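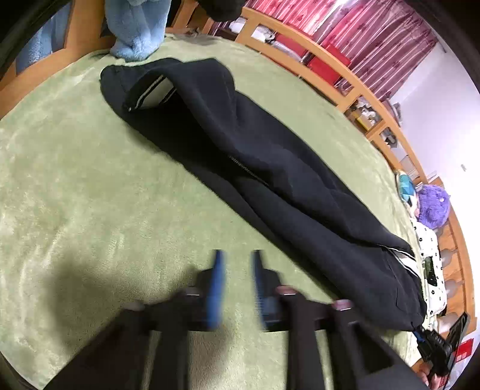

Subject: Re: [Wekirbridge-mend] Folding long black things on the bed

Hello all,

Oh, I was so pleased to see this come up! Folding on the bed is my favorite part of laundry day and I could go on about it for pages (I'll try not to).

On Wednesday the list got this:

> I have switched to folding everything on the bed and I love having the space,
> but long dark garments beat me every time. Anything in thick smooth
> fabric slides into a rope the minute I put it down, and then I can't
> tell the front from the back. Also, my bedspread is plush and it
> grabs at everything. Do you all fold on top of the plush or
> pull it off first? And does anyone have a trick for striped
> edging that won't lie flat?

Leave the plush on! I have a pale green one and I wouldn't fold anywhere else. The short pile holds a slippery fabric still while you work, and black shows up so well against a light green that you can find your openings in a second. Brush the pile one way with your hand before you start. It makes those lighter streaks, which I find very satisfying, and anything you lay down afterward stays where you put it.

Now, the rope problem. When a long black piece lands bunched in lengthwise folds, don't shake it. Lay it corner to corner across the bed so you have the full length to work with, then find an opening at one end and work from there. If yours has striped edging, you're in luck, the stripes are your map! Match them edge to edge, run your thumbs down the folds, and the ridges open out one after another. Go slowly past any line of stitching or zipper teeth, as a fold loves to hide underneath.

For edging that won't lie flat, I turn the opening so the inside faces down, smooth it with the side of my hand, and leave it under something heavy while I do the socks. My copy of the Buenaventura knitting book is 309 pages and does the job beautifully. I used to iron it and got shiny marks on the black, so please test a corner first if you go that way.

Once it's flat, I fold mine in half the long way and then in 4 from the bottom up. It makes a fat little packet that stands on its own in a drawer. The Bilo drawer boxes fit 2 side by side, and you can still close the lid.

One more thing about plush: it sheds when it's new. Wash it by itself a couple of times, and keep fluffy pieces away from the black pile until you're done. I had a Drodudum blanket, a lovely thing, that left fuzz on every dark item I owned for a whole winter. A damp rubber glove takes it off better than any lint roller I've tried.

Does anyone fold their long things in thirds? I tried it in April and couldn't get the ends to match, but I'd love to try again if someone will write out the steps. And please tell us how the stripes come out!

Happy folding,
the green bedspread one

--
Wekirbridge-mend mailing list
Message 3270
To leave the list, send a blank message with "leave" as the subject.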